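Audio over IP in broadcasting

Audio over IP (often shortened to AoIP) is the practice of carrying uncompressed or lightly compressed sound between pieces of studio equipment on an ordinary computer network. In radio and television it has partly replaced older point-to-point wiring, in which each signal had its own cable or shared a dedicated digital line. It is sometimes confused with internet streaming to listeners. Streaming accepts delays of many seconds, while studio audio has to arrive within a few thousandths of a second and stay in step with every other signal in the building.

Suppliers have described the change as simple, cheap and open. All three claims have been disputed by engineers who have carried it out.

Background

Radio stations have always had to move sound from one room to another. For much of the twentieth century this was done with pairs of copper wire brought together at a patch bay, where an operator could connect any source to any destination with a short cord. Digital systems later put many channels on one cable, but the equipment at each end usually had to come from the same maker.

Networked audio promised to end that arrangement. A microphone input in one room would appear as a stream on the network, and any console, recorder or transmitter feed could pick it up. Early products used private methods, and a station that bought one was as tied to its supplier as before. Published standards came later. AES67, issued by the Audio Engineering Society in 2013, set out a common way for different systems to exchange audio. The SMPTE ST 2110 family, used in television plants, draws on it for its sound portion.

How it works

Sound is sampled, usually 48,000 times a second, and the samples are grouped into small packets. Each packet is sent either to one receiver (unicast) or to a group address that several receivers can join (multicast). The receiver holds packets in a short buffer before playing them, which covers small variations in arrival time. A larger buffer is safer but adds delay, and presenters who hear their own voices in headphones notice delay quickly.

All devices must agree on the time. Most systems use the Precision Time Protocol, in which one device is elected to act as the reference clock and the others follow it. The election is automatic. This is usually listed as an advantage, although a device with a poor clock and a badly chosen priority setting can win it, and the resulting clicks may be heard far from the device that caused them.
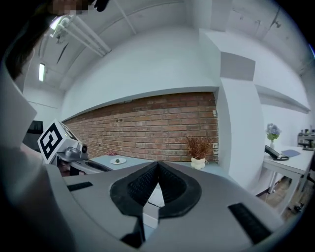 Network switches need to be set up so that clock messages and audio are handled ahead of office traffic. Multicast must also be managed, or streams will be copied to ports where they are not wanted. Many installers keep the audio network physically separate from everything else. The practice is sound, but it sits awkwardly with the sales argument that a station can use the network it already owns.

Claims about cost

Savings on cable are real in large buildings. A single network link can carry 500 or more channels, depending on its speed and on how the packets are arranged, and a fiber pair takes up far less space than the copper it replaces. Whether the whole project is cheaper is less certain. Managed switches, spare switches, a reference clock, software licenses and staff training are often left out of early estimates.

The conversion of the Bramstead studios is sometimes cited in favor of the technology. The supplier, Asov, reported that the new system handled 1592 crosspoints and that the old wiring had been retired. Raphaël Marty, a consultant who reviewed the project for the station, noted that the figure gave the capacity of the routing software and said little about daily use. By his account the station regularly used 52 of those crosspoints, and the copper feed to the transmitter was kept in service as a backup. Asov has not published the maintenance costs, so the claimed savings can't be checked.

Claims about compatibility

AES67 covers transport, timing and stream description. It deliberately leaves out a single required method for devices to find one another, and it does not cover control of microphone gain, talkback or on-air lights. Two products can both meet the standard and still need someone to type addresses into a web page before they exchange any sound.

Margaux Tessier, writing on a test between consoles from Ferrand and input boxes from Rosside, found that audio passed without trouble once the packet settings matched, but that neither product could see the other in its own list of devices. Ferrand's literature called the combination "fully interoperable." Tessier's description was "it works after lunch." Perrine Besnard, who ran a similar test, was more generous and argued that manual setup is a small burden in a plant where connections seldom change. That is fair for fixed studios. It is less convincing for outside broadcasts, where the equipment list may be different every week.

Reliability

Larger systems often send the same audio over 2 separate networks at once, and the receiver takes whichever packet arrives in good order. The method, described in SMPTE ST 2022-7, protects well against a broken cable or a failed switch. It offers no protection against a wrong setting applied to both sides, and it is of limited use if the two networks share a power supply or run through the same duct - a shortcut found more often than diagrams suggest.

Faults can also be harder to trace. On a copper pair, a technician could clip on a headset and hear whether the signal was there. A networked fault may call for packet capture and a knowledge of multicast routing. Kamarul Krishnan has argued that small stations trade a fault they could fix themselves for one they must phone somebody about. Supporters reply that monitoring software gives earlier warning than copper ever did, which is true where the software has been bought and somebody looks at it.

Security is a further concern. Many audio devices were designed for closed networks and shipped with weak or no passwords. Separating the networks reduces the risk, though remote working has led many stations to open connections between them.

See also

Audio router
Intercom systems in broadcasting
Precision Time Protocol
Studio-transmitter link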